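Boards > Automation > Small Shop Robotics > Trial units and rentals

Vostholm two-arm trial, first impressions (long)

wmuli
Posted 24 November 2023

We finally got our trial slot with the Vostholm humanoid, the one Gamage is offering on a monthly plan, and I have been grinning all week. I promised a few of you a write-up, so here goes.

Quick background. We're a small sorting and repacking shop. Mixed molded parts come in, and they have to get from tubs and boxes to shelves and back again. It's dull work and hard on the knees. The trial comes with the robot, a setup person for the first day, and the Demel software for teaching it new parts. You pay 2,000 for the month and that includes phone support.

We started it on black plastic shells, the worst thing in the building in my opinion. They're curved all over with little tabs along the sides, and there's no obvious place to grab one. I expected to spend days on them. By the first afternoon we had a grip I was happy with, low down on the end of the shell, with the other hand staying out of the way.

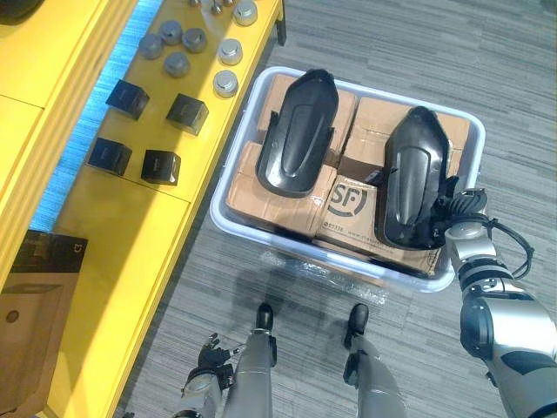
Right hand on a shell, tub on the floor.

What I like so far:

The hands! I've used two-jaw grippers for years and fingers are a different world. You stop designing fixtures for every new part.

It can work down at floor level. We didn't have to build a raised station – the tub stays on the carpet where a person would put it.

Teaching a part in Demel took me 10 minutes once I knew the menus. The first one took far longer, I'll admit.

What I don't like: the cable at the wrist. I keep watching it. And the manual is thin on what to do when a grip fails halfway.

14 replies

torquewrench_eva
Great post, thank you! Eva here, I run a similar setup with a fixed arm. How does it do with clutter? Our tubs always have packing plastic in them and that stuff confuses everything I own.

wmuli
Hi Eva! There was crumpled clear wrap at the front of ours and I left it there on purpose. I haven't done a proper test though, so don't take that as a yes. I'll try a tub full of it next week.

gridlock77
I'll be the grump. A fixed arm over a conveyor does this faster and for less. What are the legs for if it's standing in front of one tub?

wmuli
Fair question. If we had one part and one tub forever, I'd buy the fixed arm. We change jobs constantly and half of our storage is low shelving. I want something I can send to a different shelf without bolting anything down.

gridlock77
Sure, but you're paying for "someday" there. Did you get cycle times? I don't see one number in your post apart from the price.

wmuli
No cycle times yet. Gamage suggested doing 100 picks of the same part and logging them, and that's the plan once we settle on a grip. I'll post the whole log, drops included.

SandamaliB
Sandamali Begum here, we had the trial before you did. I mostly agree with wmuli, with one big warning: flat, bendy or oversized parts are another story. We do gaskets and mats and I was still fiddling with grips in our last week. Have you tried anything large yet?

wmuli
Yes, shoe soles, and that's where I really fell for this thing. We have small ones and large ones, all black. For the large ones we gave up on one hand and went to both, with the fingers of the left curled around the lower edge and the right pinching the side.
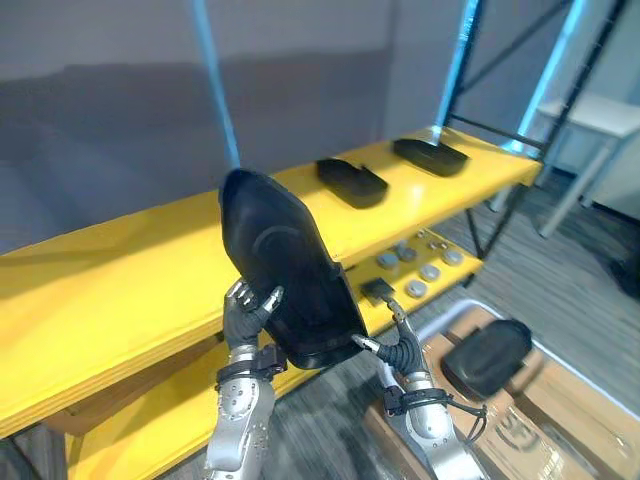
With two hands I can teach it a hold that keeps the part upright, toe up, and then work out the placement from there. Getting the hands to agree on a height was fussy. We went through 5 versions of that hold before I saved one, and I may redo it again on Monday.

SandamaliB
Oh, that's better than what we had. We were trying to do everything one-handed and dragging parts to the edge of the shelf. Was the two-hand teaching part of the standard Demel package? Ours didn't have it in the menu.

wmuli
It's under advanced holds, and the setup person had to switch it on. Call them and ask!

gridlock77
OK, the two-hand thing is more interesting than I expected. Still think the price is silly for shells. Post the log and I'll read it.

torquewrench_eva
Me too, and please do the plastic wrap test first.

wmuli
Deal. Wrap on Tuesday, then the log.

Shares: 10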